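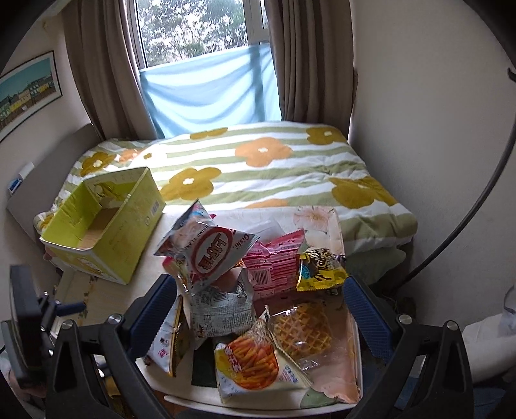

Day one of Operation Tidy Bedroom. I have lived in Curnthorpe for 11 months and the snacks have taken over more of this place than I have. It began as one shelf in the kitchen, spread to a drawer, and has now settled on the low table by the bed, the one with the flowers printed on it, where a bag of shrimp flakes is lording it over everything else like a small silver mountain.

Search posts Search Clear

The plan was to sort by expiration date. The plan met a packet with lettering all over it in a language I can't read, and the plan became "sort by how much I want it."

The wrapped waffle is going in the eat-soon group. So is most of the table, if I'm being strict.

Teguh Hutapea (downstairs, owns 12 matching jars) says I should decant. Decant a waffle, Teguh. Go on.

I did look up a storage tower from Sarpong. Seven tiers, on wheels. I'd only fill it, and then it would follow me around.

Update, 11 p.m. – I've made a keep pile, a share pile and a pile for the office on Friday. The office pile has three things in it. I already want one of them back.

Crumbs in the bed. Stopping for the night. Bathroom cabinet tomorrow, which can't possibly have shrimp in it.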